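Weniger Besitz, zweiter Versuch

16.07.26
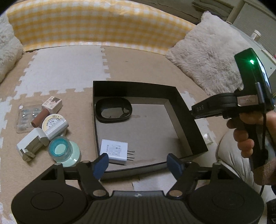 Im September ziehen wir um, von 10 Jahren Altbau in eine Wohnung, die deutlich kleiner ist. Ich habe deshalb angefangen auszusortieren, jeden Abend ein Fach oder eine Schublade. Was in den schwarzen Kasten auf den Puzzlematten passt, wird am selben Tag entschieden. Die Kissen bleiben, darüber wird nicht verhandelt.

Schwieriger sind die Bücher. Bei Flurkari habe ich 200 Stück eingestellt und bisher kaum etwas verkauft. Den Rest nimmt Berko, die zahlen wenig, holen aber ab.

Papierkram habe ich bis zum Schluss aufgehoben. Alte Kontoauszüge kommen weg, Verträge bleiben im Ordner. Der Keller fehlt noch komplett.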